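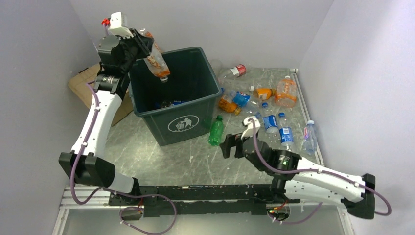 How should drink bottles be prepared before they go in the bin for the depot run? Empty them, give them one short rinse, put the cap back on and leave the label alone.

I have moved the question to the top so that it can be found in the archive. The rest of this message deals with the points raised on the Zoldale list last week. The original is quoted in part.

> The sheet by the sink says caps off. The sheet at the depot says caps on. We also have people peeling labels, which takes ages and leaves glue on everything. Can we get one set of rules? And can tinted bottles go in with the clear ones, or do they need a separate bin?

Caps. The sheet by the sink dates from March and describes the old Prendura collection, which wanted caps separately. Zodik took over the run after that and shreds cap and bottle together, then floats the cap plastic off in a tank. A loose cap falls through their sorting screen and ends up in landfill. Please take the old sheet down if you are near it.

Labels. Leave them on, paper or sleeve. The wash line removes them.

Colour. Clear and tinted PET share a bin at our end. Zodik sorts by colour at the plant. Milk bottles (HDPE, code 2) are accepted in the same load. Code 5 tubs are accepted only if they are rigid. Code 6 is not accepted in any form.

Crushing. The depot prefers bottles uncrushed for the refund count, as its reader needs the barcode. Bottles with no refund mark can be flattened lengthwise, cap on afterwards. Do not twist them — a twisted bottle springs back and takes up nearly as much room as before.

Large bottles. Anything over three litres carries no refund under the depot's terms but is still taken as plastic. Put these in first, neck down, and fill in with the small ones. Our bin holds roughly 51 litres to the rim, so a few big ones placed crosswise will use most of it.

Cardboard. Flatten it and keep it out of the bottle bin. It goes in the Šimko cage at the back gate, tape and all.

Still open: whether cooking oil bottles are accepted after a hot wash. I have asked the depot and will post the reply under this subject line.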